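Maltetti, seen at the Foley on opening weekend

22/10/2022

I went into Maltetti knowing two things: it's a documentary about a family bakery, and it runs long. A friend had warned me off the second part. I'm so glad I didn't listen, because I came out of the Foley wanting to call every cousin I have.

The film follows four generations of one family in Geltwood, a town small enough that the bus turns around in the bakery parking lot. The oldest sister has decided to close the shop. She tells everyone in June, over a lunch that starts at noon and is still going when the streetlights come on, and the rest of the movie is what the family does with that news. They argue over the oven. They argue over who gets the sign. One nephew wants to keep the place open on weekends only, and the way his grandmother looks at him while she butters a roll got the biggest laugh of the afternoon.

What I loved most is how patient it all is. The camera stays put in the kitchen and lets people walk in and out of it, finishing each other's stories or (more often) correcting them. There is no narrator. You have to work out who is married to whom, and for the first half hour I had two of the brothers completely mixed up, but by the time they were fighting over the delivery van I knew them like neighbors!

The sound is wonderful too. Trays, screen doors, a radio that never quite gets its station, the dog's nails on the tile. The score hardly shows up until the drive out to Plalport, where the sisters go to look at an apartment by the water, and when those few piano notes finally came in I felt my whole row go still. That drive is my favorite stretch of the movie. Hardly a word is said. One sister keeps folding and unfolding the directions, the other keeps missing the turn, and you understand that neither of them wants to get there. 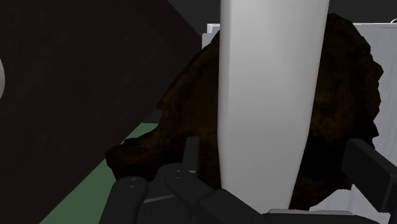
The middle section, where the family goes through the old account books, could lose ten minutes and I wouldn't miss them. There's a running thread about a loan from the seventies that I never fully followed, and a couple of the interviews in the back garden repeat things we've already heard at the table. I also wish we'd spent more time with the youngest daughter, who is funny and sharp and vanishes for most of the second half. She comes back for the last day of business, thank goodness, and she gets one of the best lines in it, which I'm leaving for you to hear.

That last day! They bake 200 loaves and the line is out the door before it's light. I've seen plenty of movies reach for a big goodbye and overdo it, and this one mostly just watches people pay for bread. An old customer counts out his change twice so he can stand there a bit longer. The sister at the register lets him. I was a mess.

A few practical notes. It runs 224 minutes with a short intermission, and the intermission is in the right place, so go ahead and get the large coffee. A fair amount of the talk is in the family's own dialect, with subtitles, which were easy to read from the back. The Foley is showing it in the small upstairs room, 60 seats, and it was nearly full on a rainy Saturday, so book ahead if you like the aisle. The heat was on high up there. Bring layers.

Kids who can sit still might enjoy the bakery parts, though I'd say teenagers and up. And if you have a parent or a grandparent who likes to talk, take them along and leave the evening open. We ended up at the diner across the street until closing, going over which of our own relatives would have taken the sign. I'd see it again next week if somebody wanted to come with me.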